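Review: the Carkeck Hand-Held Gripper, Seen at the Rornby Open Day

The Lurnlow Technical Library lends tools and equipment to member colleges. In December two members of the equipment panel attended the open day held by Rornby, which supplies the Carkeck hand-held gripper. The device is carried by a person, and the recordings made with it are later used to train a robot arm. The panel was asked whether the tool merits a place in the lending collection.

The demonstration began at 9 in the morning and was led by Lutz Rothe, who manages training for Rornby. Visitors were invited to try the tool after a short safety talk.

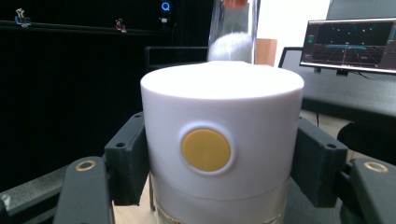
Grip was the panel's first concern, as many of our member colleges work with household goods of uneven shape. The fingers are blocky and do not look delicate. They press on an object from both sides, and a white container with a yellow button on its cap was held upright between them with the button left clear. Lionel Mapplebeck of our panel found the handle comfortable for short periods but tiring by the end of his turn. A wrist support is sold separately. In our view it should be included.

Setup was explained in plain terms, and the printed guide is good. The software, named Ekwueme, is less welcoming. Its menus use several terms that the guide does not define, and a first-time user will need help to save a session correctly.

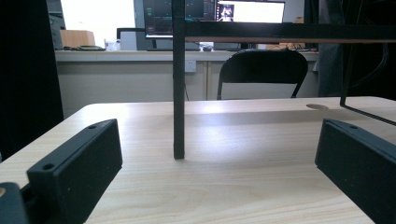 Staff answered questions on this point with patience and stated that a revised menu is planned. The panel can review only what was shown, and has marked the software accordingly.

The price quoted to visitors was $2,000 for one unit, with spare fingers extra. Each session may run for up to 40 minutes on a single charge. That is adequate for a class exercise – less so for a full afternoon of project work. 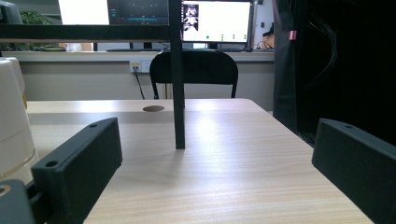
The gripper over the demonstration table at the Rornby open day.

The panel awards the Carkeck gripper 7 out of 10. It is recommended for colleges with a technician on hand. Loan requests may be sent to the equipment desk in the usual way, and borrowers will be asked to attend a short training session before collection.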